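Drenik planning and control group - minutes
Meeting opened at 10.15. Manju Kanaujia in the chair.

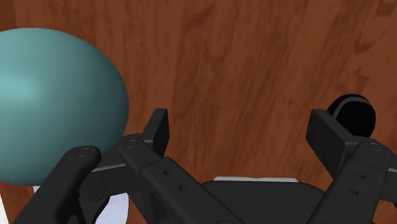 Wrist view in simulation, fingers open between the teal sphere and the black disc.

1. Previous minutes
Agreed, with one correction: the log viewer belongs under tooling and should not have been listed under perception.

2. Planner
Walar branch merged. The nightly run on the simulator covered 2286 planned grasps. Most failures were in approach poses where a fingertip pad passes close to a neighbouring object. Grewal asked whether the clearance margin should be widened for all objects. Manju preferred to keep it as it is and add a separate margin for the pads, which are modelled too tightly at present. Agreed.
Action: Grewal to add the pad margin and rerun the same seeds.

3. Perception
The segmenter still merges objects when one is partly behind the gripper. The disc in the view above is a fair test, being overlapped by the right pad. Masks for the gripper links can be taken from the joint state - no need to learn them. Wood grain textures to stay in the set.
Action: Manju to write the masking step before the next release.

4. Control
Closing speed is now set in the config file and no longer in the driver. Two old scripts still write to the driver directly and will stop working in January. Owners have been told.

5. Tooling
Replay in Cenevitz drops the first three steps of an episode if the clock is reset. Fix is in review. Until then, leave the reset off.

6. Any other business
Naming of camera topics put off to the next meeting.

Meeting closed at 11.05.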